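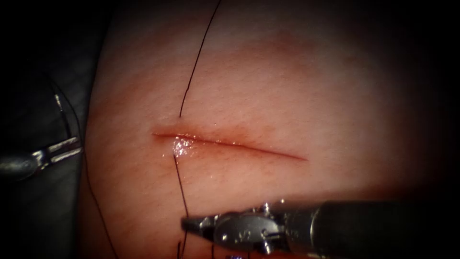
Black thread across the slit in the pad, upper lip to lower lip.

Search this forum Advanced search

Practice pads: how far from the edge do you bite?
Posted by Laurențiu Buzatu, December
Views: 2398

Laurențiu Buzatu wrote:
Good evening to all. I am practicing the simple interrupted stitch on a tissue pad and I would like your opinion on the distance from the edge. In my picture the thread comes out from the upper lip near the left end of the slit, and the other part leaves the lower lip and goes down. I wanted to begin near the end of the cut and then continue toward the right, but my colleague says that I should begin in the middle and divide the cut in halves. Which one do you teach to the beginners?

My second question is about the pad. The surface has small pores and fine creases, and I like it because it looks a little like skin. But after some evenings of work the lips of my older pad began to tear when I pull the knot. Is this the pad, or is it my hand?

Trirkik wrote:
Your hand, probably. Sorry to be direct. If the lips tear, the bite is too close to the edge or you pull up when you should pull flat along the surface. I see the thread very near the slit on your upper side. Go farther out, and enter with the needle at a right angle.

For the order, I always begin in the middle. On a straight cut it is the easiest way to keep both sides equal.

Anghel wrote:
I do not agree with Trirkik about the middle. For a short straight slit like this one, beginning at one end is fine, and for a student it is easier to compare each stitch with the one before. The halving method is useful when one lip is longer than the other.

About tearing – it can be the pad also. I had a Datstead pad without mesh inside and it opened like cheese, even with wide bites. I paid for 2 of them and both were the same.

Trirkik wrote:
I passed more than 500 stitches through one Datstead and it is still on my desk. Maybe you use a cutting needle that is too big?

Anghel wrote:
Same needle as on the Evum, and the Evum did not tear. I only say what happened on my table.

Laurențiu Buzatu wrote:
Thank you both. The older pad has no mesh, I looked at the side where I cut it. I will try a wider bite first, before I buy something.

One more thing. Do you leave the tails long while you work? I have long thread on both sides of the slit and also a loop at the left side of the pad, and in the evening, with a lamp from above, the black thread disappears in the shadow next to the pad. Two times I caught the wrong part.

Trirkik wrote:
Pull through until the tail is short, then tie. Long tails are only a problem waiting. And put a white cloth under the pad, then you see the black thread everywhere.

Anghel wrote:
White cloth, yes, here we agree. With the tail I am more generous, I leave enough to hold comfortably and I cut after the knot. If you make it too short in the beginning, it slips out from the pad and you must start again.

Laurențiu Buzatu wrote:
I will put the cloth tomorrow and start the next stitch farther from the lip. If the pad still tears, I will write again with the needle size.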